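Search this site
Type and press enter
Menu

Storage Use in a Shared Project Office: Report on the Low Cabinet Survey

1. Purpose

The Clarkeck project office has low cabinets that every student group uses and few groups clear out. Our task was to record how the cabinets are used, find out why items go missing in them, and propose a layout that can be kept up without extra staff time. The work began in August and ran for 5 weeks.

2. Scope

We looked only at closed storage below desk height. Open shelves and the Prastmont archive room were left out. The office log lists 1,571 items checked in over the study period. We used a sample of 1,000 entries and compared each with the place where the item was later found.

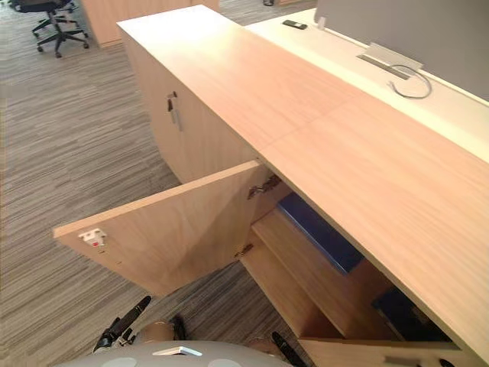 By Ngozi Afolabi and Ibrahim Okonkwo
Student project report, Jurnden program
January 11, 2026

3. Cabinet layout

The low cabinet has a light wood finish and stands on the carpet next to a white desk. Behind the hinged door are shelves and dividers. Dark blue items are stored at two levels, one of them on an upper shelf and the other lower and deeper inside. The deeper position is the one that concerns us. In the log, items placed at the back of a lower shelf were the ones most often reported as lost and later found in the same cabinet.

The top is long and flat, and groups tend to use it as a work surface. Papers left there block nothing, but they get mixed with papers from the desk.

4. Door hardware

We checked the hinges and catches by hand. Two doors in the office did not stay shut and were reported for repair. A door needs clear floor to open fully - chairs parked in front of it were a common complaint.

5. Proposed changes

Binders go on upper shelves, spines out. Lower shelves take boxes with a label on the front face. Each group gets one section between dividers, and the section number is added to the log.

We did not test the layout over a full term. The log also depends on people writing in it.

Comments

rowan_k: Did you try labels on the inside of the doors? We did that in our lab and they peeled off.

Ibrahim Okonkwo: We tried two kinds. The paper ones peeled, the plastic ones held.

M.T.: Section 3 matches my experience. I lost a binder for most of a term that way.

Contact the Clarkeck project office | Copyright Jurnden program | Back to top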